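Running a guesthouse in Jaltstead: a quick chat with Golnar Asadi

Caught Golnar Asadi on the phone between check-outs. She has the guesthouse up the hill in Jaltstead, 30 steps from the road, no lift, and she says so in the first line of the listing. "People still ring from the bottom and ask where the lift is."

Busy morning. Sheets on, kettle going, a family from Bastby wanting their bags kept till the 2 o'clock ferry.

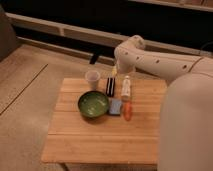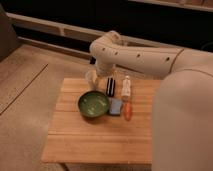

Ardalan Tehrani thinks places like hers should charge for holding bags, and wrote in to tell us so after our last piece on Jaltstead. A few dollars, he reckons, same as the lockers at the wharf. Golnar isn't having it. "Where are they going to go with a suitcase? Round the shops? They leave it in my hall, they go have lunch, they come back happy."

She took the place on in September, her first go at anything like this. Paid 3,000 dollars to get the hot water fixed in week one. "I cried a bit. Then I made soup."

Breakfast isn't included, but there's usually fruit and toast going if you're up. The kitchen is shared, and she'd like you to wash your own pan. Aircon in the upstairs rooms only. Downstairs stays cool by itself, she says, and costs less, so ask for downstairs if you're on a budget.

What do guests get wrong? The bus. "They read the Gromby timetable, which is the school one. In the holidays it doesnt run. I've driven people to the terminal in my nightie, nearly." She now sticks the right timetable on the inside of every door. Shokri is the stop you want, not Jaltstead Central, which is a good 30 minutes' walk and all uphill coming back.

On reviews. She reads every one, usualy in bed. The worst complained about the rooster next door. "I can't do anything about the rooster. I've asked." Earplugs in the top drawer now.

And the best? A couple who booked two nights and stayed nine. Missed their ferry the first time, didn't bother with the next one. They still send her messages, mostly about tomatoes.

Rooms free again from Sat 8 February, the small one at the back first. Ring her, don't email. "I look at the email on Mondays. Maybe." Then somebody was at the door with a pram and she had to go.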